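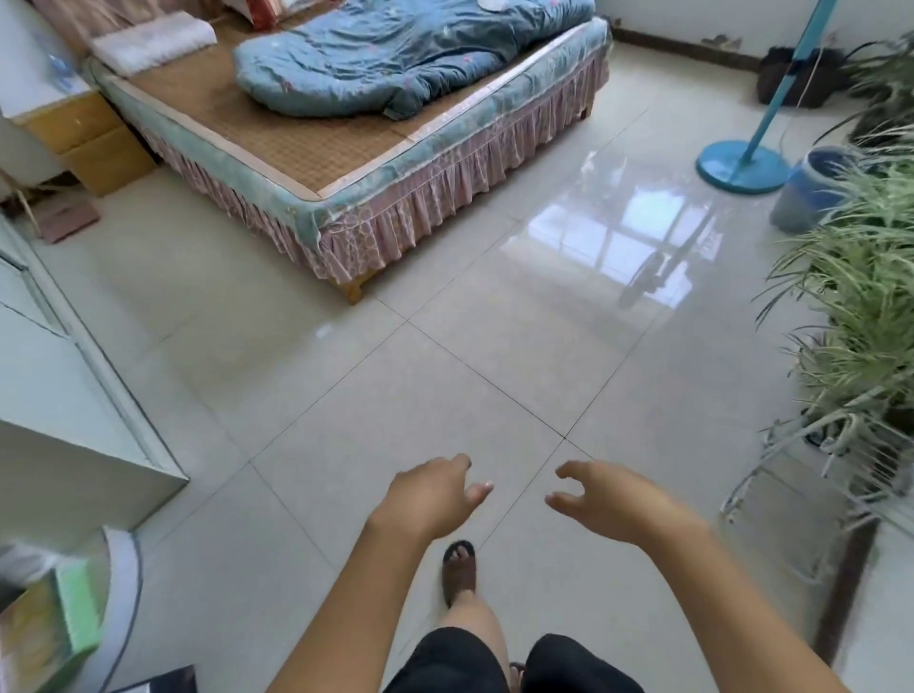 Khalil Moussa says in the interconnect thread that when every alarm in the house sounds at once, the one flashing fast is the one that started it, and the rest are just following. I went by that and it got me only partway. The system is hardwired 120 V with battery backup, seven Bilton 384 heads on one circuit, orange interconnect wire, installed when the upstairs was remodeled. All of them sound together between 2 and 5 a.m., for less than a minute, then stop. It has happened on four nights since September.

By the time I get to the hallway they have usually gone quiet. The one time I was fast enough, the fast light was on the head outside the back bedroom. I replaced that head with a new 384. Two weeks later it happened again. No cooking, no shower running, no gas appliances on that floor. Breaker has not tripped. Batteries are new in all of them.

Two things I would like to know. Is there a way to find the initiating head after the alarm has stopped? And can the wiring itself trigger the group with no head in alarm? The panel is a Tirnetti, original to the house. The run from the panel to the first head is 50 feet, and I would prefer not to open the ceiling.

Posted by Eugénie Pichon, Fri 22 May

Khalil Moussa

Check the latch memory first. Many hardwired alarms keep a record of which unit initiated, and show it as a different blink pattern on the green or red light until you press the test button. The manual will say which pattern. If you have been pressing test or hush to stop the noise, you have been clearing it. Next time, touch nothing, walk to every head and write down the light pattern on each.

Yes, the wiring can do it. The interconnect on most of these is a low-voltage DC signal on the third wire. A head goes into alarm when it sees that voltage, wherever it comes from. Things that put voltage there:

Mixed brands on one interconnect. The signal levels and timing differ. If one head is a Kanon or anything else that is not on Bilton's compatibility list, take it off.

Interconnect wire nutted to a switched conductor or to a red traveler in a shared box. Remodels are where this happens.

Long parallel runs next to a dimmed lighting circuit – induced voltage, usually small, but I have seen it cause short chirps.

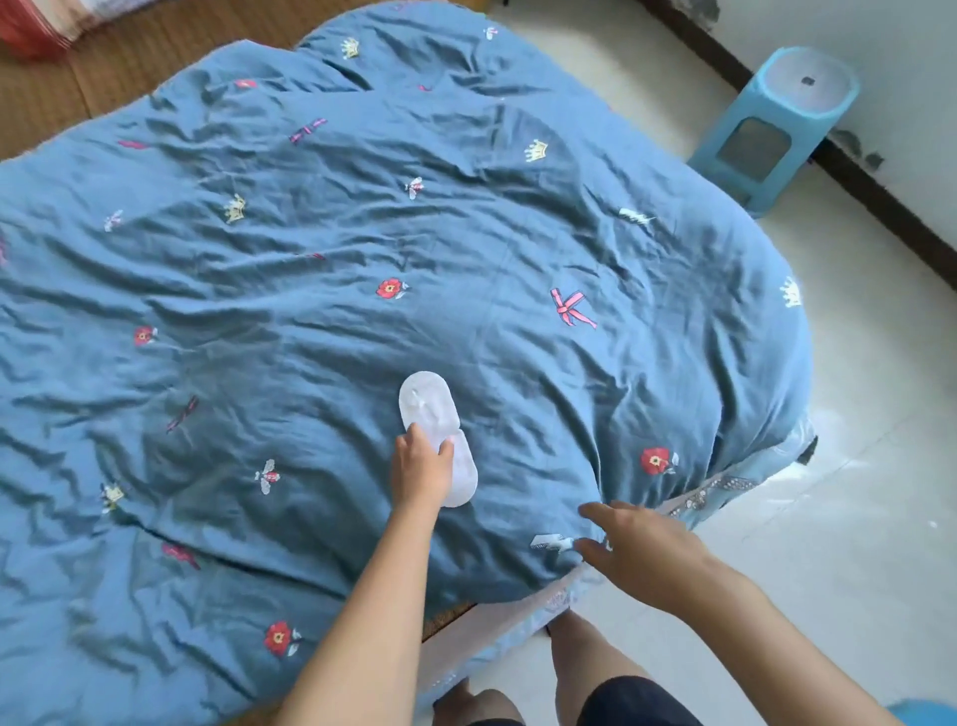
To separate the two cases, kill the breaker and verify with a meter that the line is dead. Pull the connector from each head and cap the orange wire at that box so it is out of the group. Restore power. Each head now works alone. You lose the interconnect while you do this, so tell everyone in the house and keep it short. If one head sounds by itself, that is your problem head or your problem location. If nothing sounds over a stretch that would normally have included an event, suspect the wire.

Also look at the manufacture date on the back of every unit, including the ones that have never given trouble. Past ten years they get replaced, all of them, same brand and same series.

mdeschamps_elec

Agree with most of that. You replaced the head and the location still tripped, so I would look at the box behind it. Unconditioned attic above? Air moves through the cable knockout and into the back of the sensing chamber, and it brings dust and insulation fibers along with moisture. The coldest part of the night fits your times. Seal the box penetration with a listed sealant, vacuum the head, refit. It costs next to nothing and you can do it from below.

I would not chase induced voltage on 50 feet. I have had interconnect runs near 400 with no trouble. The panel is a separate conversation.

If you can't find it, call the fire department's non-emergency number and ask if they do home alarm checks. Ours does. And if they sound again at night, everybody goes out first and you read the lights after.

rt_lowell

had the same thing, it was a spider. Swapped all of them anyway.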